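Friday, March 26, 2021
Notebook, strip work, bench 2

Reran the slack detector from Rendason before anyone builds more on top of it. The claim in the group is that the policy knows when the strip is taut and stops pulling. I don't believe it yet. The number going around is 32 good stops, all with the same strip, the same start height and the same person closing the grippers. That is one condition tested many times.

What the method does: two grippers hold the strip, one at each end. The network gets wrist camera images only, no force reading, and outputs a small step for the upper gripper plus a stop signal. The stop signal is trained on demonstrations where a person pulled until it "felt right". So the label is a person's feel and the input is a picture. Maybe the picture carries enough. Maybe the network has learned how far the grippers usually end up from each other and stops there, strip or no strip.

The cheap way to tell is to change the free length and leave everything else alone. Set A: usual grip points. Set B: upper grip moved down the strip so the free length is shorter. If it reads tension, the stopping distance should shrink with the free length. If it reads distance, it should stop late or fault on the pull limit.

Set A, 17 runs. Stopped cleanly on all but two. Fine, same as before.

Set B, 17 runs. Faulted on the pull limit in 9. In another 5 it did stop in time, but looking at the logs the stop signal came after the strip had already slid in the lower tips. I would not count those. Velimir would, and we argued about it. His point is that a slip is a stop of a kind. My point is that the controller didn't stop anything, the grip gave out. I wrote down both tallies so people can choose, but mine goes in the plot.

Left over are three that look right. Three is not a result.

Possible objection: the Bognár tips on the lower gripper are not a matched pair, and the ribbed one may hold differently from the pad. True, but both sets used the same tips, so it can't explain the difference between them. It could explain the slips. Swap them and repeat before saying anything about slip rates.
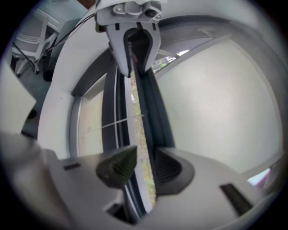 Velimir Krasniqi
Research engineer, Grinholm manipulation group

Adding my part, since my name is on the demos. With the strip held at both ends you can see a gentle bend in it, and the bend is what I think the network should be using. It is a weak cue. The lens curves every straight edge in the view, so a bent strip and a straight one look more alike than they do to the eye. There is also the window: pale pane, pale panel, dark strip against both. We have good contrast there and I doubt we would keep it against a dark wall.

I accept the set B numbers. I don't accept that they show the network only reads distance – they would look much the same if it reads the bend badly.

To do:
Mask the background and rerun set B.
Undistort the images, retrain, same demos.
Matched tips on the lower gripper.
Take the "tension aware" line out of the Tukico draft until the masked runs are in. It has been in there since October.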